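Ticket 1663 - Pillholm battery module, capacity reading drops after balancing
Status: closed
Opened by: Pin-yu Cheung
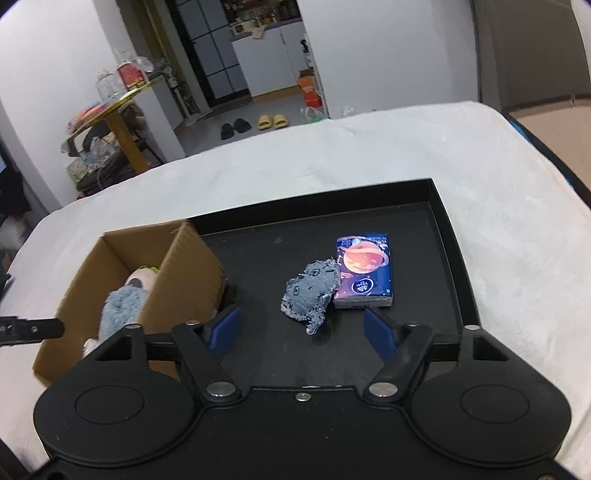 I have the Pillholm module with 14 cells in series, charged by the Zarkdale charger. In September the display started to show a wrong capacity. After each full charge it shows 100 percent, then after a few minutes of light load it falls to 81 percent and stays there. The voltage of the pack does not fall in the same way. The firmware is the one delivered with the module.

What I tried already:
Restart of the management board, no change.
Full discharge and full charge, no change.
Other load cable, no change.

Reply from Wendy Yeoman, support
Thank you for the clear report. Please send the cell voltages at rest, and the same values under load. Please also tell us which balancing threshold is set in the menu.

Reply from Pin-yu Cheung
At rest all cells are between 3.33 and 3.35 volts. Under load cell 3 goes down to 3.19 and the others stay above 3.30. The threshold is on the default value. I did not open the cover yet - I was not sure if this is permitted under warranty.

Reply from Wendy Yeoman
You may remove the top cover, the warranty stays valid. Disconnect the charger and the load first. Then check the sense wire of cell 3 at the plug and at the ring terminal. I asked Ming-te Huang from the battery group to read your values also.

Reply from Ming-te Huang
Only one cell is low, and only under load. This can be a weak cell, but a bad contact gives the same picture. Please tighten the busbar nut with the torque given in the manual and measure again directly on the cell poles.

Reply from Pin-yu Cheung
The nut on cell 3 was loose, I could turn it by hand. After tightening, the cell shows 3.31 under load. I made two full cycles and the display now goes down slowly, as before. The cycle counter says 1000, if you need this for your records.

Closed by Wendy Yeoman, cause: loose busbar nut.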